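Student demonstrators wanted: Brereo table-sorting project

The Brereo student project is taking on demonstrators for its next block of recording, starting in March. Brereo is run by the robotics club at the Drirkby campus and is open to undergraduate and postgraduate students from any faculty. You do not need to be a club member to apply.

What the work involves

Demonstrators operate the arm by hand controller and repeat short household tasks so the club can train its own sorting program. The current task set is called Namodero and covers plates, trays and other tableware. A shift is three hours, including set-up and pack-down. Expect to repeat the same grasp many times with small changes in where things are placed. You will also label your own recordings at the end of each shift, marking the point where the fingers close and the point where they let go.

We are aiming for 4,000 usable recordings by the end of second semester. The club has 3,000 on file from earlier blocks, mostly cups and cutlery. Flat and round items are the part we are short on.
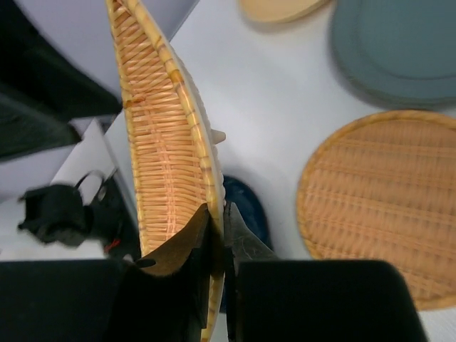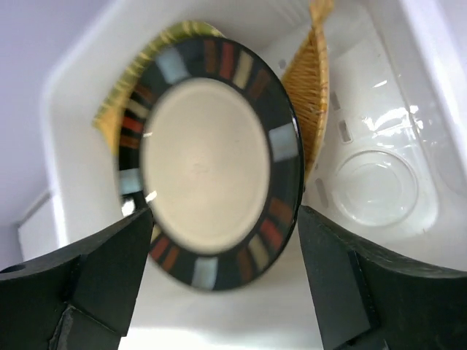
Wrist camera views from the Namodero set: a woven tray (first) and a patterned dinner plate (second), each held in the gripper.

Who we are looking for

Patience matters more than experience. Past demonstrators have come from nursing, music and civil engineering as well as computing. You should be comfortable standing at a bench for most of a shift and able to follow a written task sheet. Stools are available, and the controller can be set up for left-handed use.

Some knowledge of Python is handy if you want to help with the labelling tools, but it is optional. If you have used a game controller you will probably pick up the arm quickly.

Hours and pay

Each demonstrator is offered 40 hours across the block, rostered around your timetable. Shifts start at 9 am, 1 pm or 5 pm. Work is paid at the casual student rate and you must be enrolled for the whole semester. International students should check their visa conditions before accepting shifts.

Training takes one shift and is paid. It covers the emergency stop, the controller, the task sheets and the labelling program. Closed shoes are required in the lab and long hair must be tied back.

How to apply

Fill in the form at the club desk, ground floor of the Murthy Building, or ask there for the emailed version. Include your course, your year level and the shift times you can do in a normal week. A resume is welcome but we do not need a cover letter.

Applications close at 5 pm on the last working day of February. Shortlisted applicants will be asked in for a twenty-minute trial on the arm. If you applied for an earlier block and missed out, please apply again, as we do not carry forms over.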